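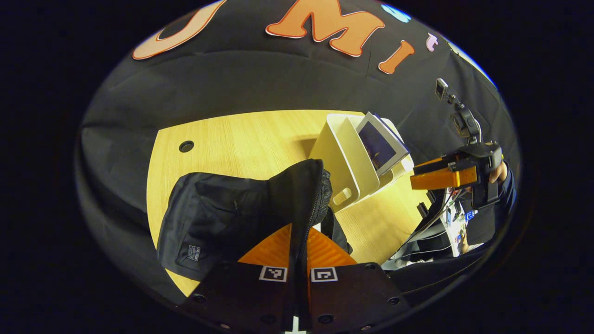 JANDTON, 2021-07-15. The packing staff at Plustetti, which ships replacement bags, pouches and paper goods to people who have lost the originals, have a new duty this summer. They are to do their jobs exactly as before, only while holding a gripper.

The company has signed on with Yeo, an automation supplier, to prepare its returns room for robot arms expected in October. Before the arms arrive, somebody has to show them what picking up a bag looks like, and that somebody is the returns crew. They work with hand-held grippers fitted with orange fingers and a small camera, and every pinch, lift and fumble goes to Yeo to be learned from.

A fabric bag, the crew reports, is a miserable thing to teach. It folds where it likes. It has a zipper that goes one way and a label that goes another, and it will not stand up for anyone. A magazine file is much better company. It has corners.

Yeo wants 2,000 recorded pickups before it will talk about a delivery date. At the last staff meeting the total stood at more than 600, a figure read out with some pride by management and received in silence by the people who had made it. The recordings are done at wooden tables at one end of the building, in shifts of two, and a good afternoon is one in which the software doesn't ask for the same bag again.

Thirteen people work in returns. Plustetti says all 13 will still have jobs when the arms are running, and has put that in a letter. The letter doesn't say which jobs. It mentions "line support," "exception handling" and "supervision of automated tasks," and the crew has spent several lunch breaks trying to work out which of these comes with a chair.

The union local has asked for something plainer. It wants the hours spent recording paid at the training rate, on the grounds that training is what it is, even if the trainee is a computer. Plustetti has been paying the ordinary rate and calls the work "familiarization." The two sides have met twice and have so far agreed that the room needs a fan.

Opinion on the floor is divided, mostly by wrist. People who used to spend all day tugging zippers say they'd gladly hand that part over, and several have asked if October could be moved up. Others point out that a gripper has weight too, and that holding one out over a table for an hour finds muscles the old job had left in peace. Breaks have been lengthened. The grippers have not gotten lighter.

There is also the matter of speed. An experienced packer can empty and check a returned bag while discussing last night's game. With a gripper in each hand the same packer slows to the pace of someone defusing it. Yeo says slow, clean recordings are what it needs. The returns shelf, which hasn't been told, keeps filling, and Plustetti has brought in temporary help to do by hand what the regular staff is busy demonstrating.

The scheduling of all this is handled by Altudness, a program the company bought last year to save time. It assigns recording shifts, tracks breaks and sends a reminder to anyone whose output has dropped. For the first week it sent one to everybody who was recording. That setting has since been changed.

If the October trial goes as planned, the arms will start with 500 items a day, flat paper goods first, soft bags later. No date has been given for the soft bags. Talks on the training rate continue next month.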